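When the Arm Let Go: A Talk With So-ying Chang

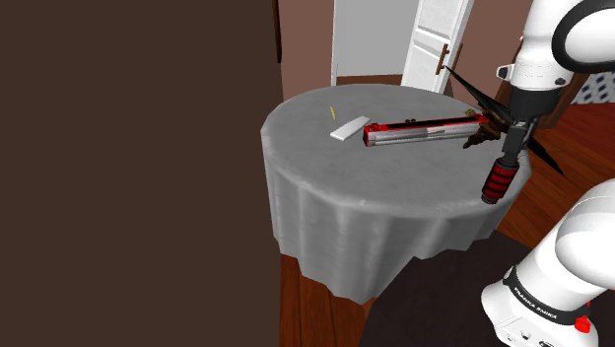

Chang has been teaching simulated robots to tidy tables for most of her working life, and she still talks about the trouble at Wotden the way other people talk about a flooded basement. "It wasn't a crash," she told me over tea in Larnville. "I would have loved a crash! A crash tells you where to look."

What went wrong was quieter. Her team had built a set of pick-up tasks in a simulator they call Veletti, with all sorts of awkward things to grab, pickaxes included, and the runs looked lovely for weeks. Then her colleague Kwan-ho Yang noticed that on 16 of the saved runs the arm was marked as holding its tool well after the fingers had opened.

"Kwan-ho came over with his laptop and just put it down in front of me," she said. "The tool was on the floor and the log said success. I think I read it three times – I really didn't want it to be true."

The fault was in the check itself. It asked whether the fingers had touched the tool at any point, and once the answer was yes, it never asked again. A long handle with a heavy head can swing and slide in the grip, and the check was blind to all of that.

"With a sponge you'd shrug," Chang said. "With something pointed, and a real arm with a person standing next to it, you don't shrug. We had planned to move to the real arm in August, and I went straight in and asked for that to be put off."

It was, and the repair took nine days, two of them spent arguing (quite cheerfully, she insists) over how long a grip has to last before it counts. The check now keeps watching until the tool is set down, and Yang goes through a handful of runs by eye every morning, usually before she has her coat off.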